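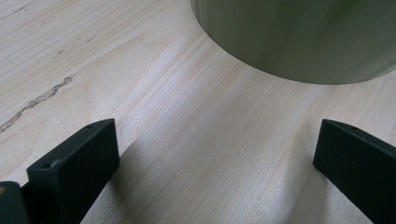 08/07/2024
By Ildikó Hegyi

Household Surfaces and Storage, Unit 4: Containers on Wood-Grain Tops

Scope

This unit covers the placing, lifting and cleaning of wide, smooth-walled containers kept on tables and counters with a wood-grain finish. Knives, hot pans and outdoor furniture are dealt with in Unit 6. Students who missed the February session should read the Skurnum care sheet before attempting the exercises.

4.1 Identifying the top

A wood-grain pattern does not establish what a top is made of. Solid wood, veneer and printed sheet can look alike from a normal standing position. Check an exposed end or the underside. On solid wood the grain usually continues over the edge and shows as end grain on the short sides. On veneer, a thin face layer sits over a different core. On printed sheet the pattern may repeat at a fixed interval.

Pale tops in beige, cream and light gray show dark rings and dark cracks clearly. They hide flour, salt and pale dust. Wipe along the grain, then look across the surface at a low angle toward a window.

4.2 The contact line

The contact line is the curve along which the wall of a container meets the top. Crumbs collect at this line and liquid is held there by surface tension. A dark container on a pale top gives a sharp contact line, so that a shift in position is easily noticed. With a pale container on a pale top, mark the position with removable tape during the exercise.

Many containers do not rest on their full base. A raised foot, a rim or a slightly domed bottom reduces the contact area and raises the pressure on what remains. Turn the container over when empty and record the type of base before doing anything else.

4.3 Lifting

A smooth wall without a handle should be held with both hands, placed opposite each other and below the middle of the wall. Lift straight up. Dragging moves any trapped grit across the finish, and the resulting scratches are most visible when they run across the grain.

For containers wider than the hand span, Réjean Ross recommends tilting the container slightly and sliding a folded cloth under the raised side. Repeat from the other side, then move container and cloth together. The method is not suitable for open containers filled close to the rim.

4.4 Cracks and open grain

Do not place a container over a crack. Water entering a crack in solid wood swells the fibers on both sides, and on veneer it can loosen the face layer. Brush the crack out dry. Filler is outside the scope of this unit.

4.5 Exercise

Work in pairs. Each pair needs one round container with a base diameter of 216 mm or 110 mm, one dry cloth, one damp cloth and a Gulyás record card.

Record the type of top and the grain direction.
Set the container down with clear space on all sides.
Leave it for 20 minutes.
Lift, inspect the contact line, and wipe along the grain.
Enter any ring, scratch or residue on the card.

Cards go to Qiuyue Zhong at the end of the session. A card without a grain direction will be returned.

Reading for Unit 5: Asger Snorradóttir, Notes on Shelf Loading, page 76 to the end of the chapter.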